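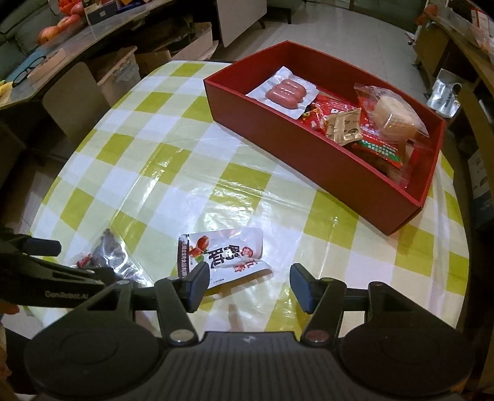

October, 4:30 pm. Fingertip comparison, hand-held gripper, snack box task.

Still not sold on the claim that pad choice hardly matters for packaged food. The Umance note says so and gives 200 grasps as proof, but every one of those was on cartons. A carton is easy. Shiny, half-limp plastic is where I expect trouble, and I want our own numbers before anyone orders more tips.

Test set is the red gift box on the checked tablecloth. Flat black tips against flat blue pads, same kinds of item for both: vacuum-packed sausages, snack bags, the plastic-wrapped cake. 30 tries per tip, no second attempt at a bad approach. A dropped item is a fail even if it falls back inside the box.

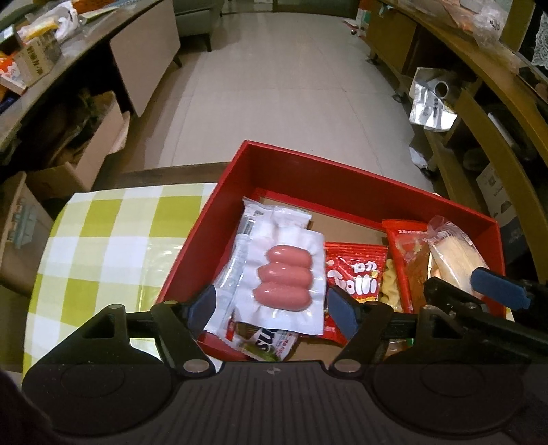
Sausage pack is the one I'd watch. Stiff enough to pinch, slick enough to turn in the fingers, and neighbors on both sides get dragged along. If I widen the opening to clear them, I'm pushing on the next bag before I touch the one I want. That is a clearance problem and no pad will fix it. Log those fails in a separate column or the comparison means nothing.

Also don't trust the Jaidee slip score yet. It rated a grasp "stable" last month with no object in the fingers. Score by eye until it's fixed.

To do: repeat with the box turned, and again with half the items out.

Recent entries
Cikero wrist mount, loose again
Pad wear after 630 cycles
Jotley controller: lag or my hand?

Comments (2)

benchrat: 30 tries is thin. You'll see a gap that isn't there.

tipsandjaws: Did you wipe the pads between runs? Ours picked up grease and the last few grasps were junk.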